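Ladow to Switch Parcel Lockers to Flat-Rate Power Billing in April

Change affects 148 locker banks; deposit terms stay the same

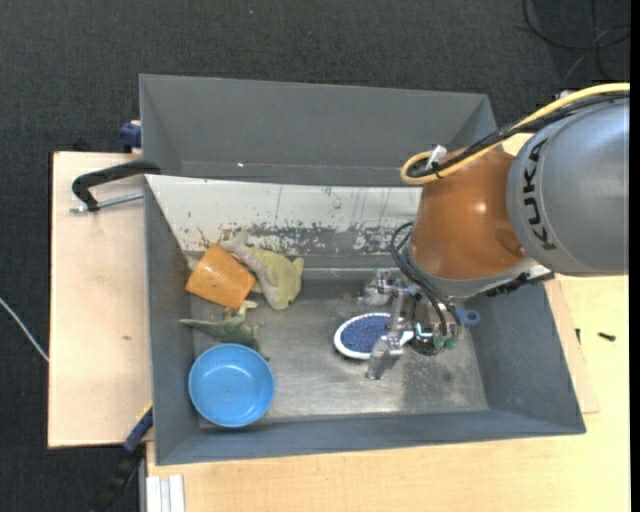 A KUKA arm over a gray metal bin.

Operators of parcel locker banks in Ladow will move to a flat-rate electricity charge in April, replacing the metered arrangement that has been in place since the first units were installed on public sidewalks. The city's utilities office published the revised schedule this month.

The change applies to 148 locker banks on city property. Units inside stores, apartment lobbies and transit stations are billed through the building's own meter and are not covered.

Under the current arrangement, each bank has a separate meter that is read by hand once a quarter. The utilities office said in its notice that the cost of reading and maintaining the meters now exceeds the value of the electricity they record at most sites. A typical bank draws power for a control screen, a modem, door latches and a small heater that runs in freezing weather. The load is low and varies little from month to month, except where heaters are fitted.

The new schedule sorts locker banks into 3 classes. Class A covers units without a heater and with up to 70 doors. Class B covers heated units of the same size. Class C covers anything larger, along with any unit that has refrigerated compartments. Each class carries a fixed monthly charge, billed in arrears. Operators may request reclassification once per billing year by submitting the manufacturer's rated load sheet and a dated installation record.

Existing meters will be left in place but will no longer be read. They may be removed when a unit is next serviced, at the operator's expense, provided the supply is isolated at the pillar and the opening is sealed with a blanking plate. The utilities office must be told within a month of removal.

Brimo, the largest operator in the city, said it had asked for a flat rate during the last permit review and would not change its fees to carriers as a result of the new schedule. The company expects a small increase at its unheated sites and a decrease at its heated ones. Benmoussa, which runs a smaller network concentrated near the rail line, said it was still comparing the schedule with its own load records and might apply to have several units moved from Class B to Class A. Those units were delivered with heaters that have since been disconnected.

The notice does not say whether a disconnected heater counts as a heater for the purpose of classification. A spokesperson for the utilities office said the rated load sheet would govern — a unit listed with a heater is a heated unit — unless the part has been physically removed and the change recorded.

Residents who use the lockers will see no change in access hours, pickup windows or codes. Sidewalk permits, which are handled separately by the streets office, are also unaffected. The deposit for each permitted site remains in force and will be carried over without a new application.

A related item in the notice concerns lighting. Locker banks with a canopy light wired to the control cabinet will have that load included in the flat rate. Lights fed from a street lamp circuit will continue to be charged under the street lighting tariff. Operators have been asked to confirm which arrangement applies at each address before the first flat-rate bill is issued. Sites with no confirmation on file will be billed as if the light were wired to the cabinet.

The neighboring district of Stestidora, which has about 169 locker banks, uses a metered system similar to the one Ladow is dropping. Its public works department said it had no plans to change before its present meter reading contract ends.

The full schedule and the reclassification form are available at the utilities office counter and on its website. Written questions from operators will be accepted until the end of the first billing period.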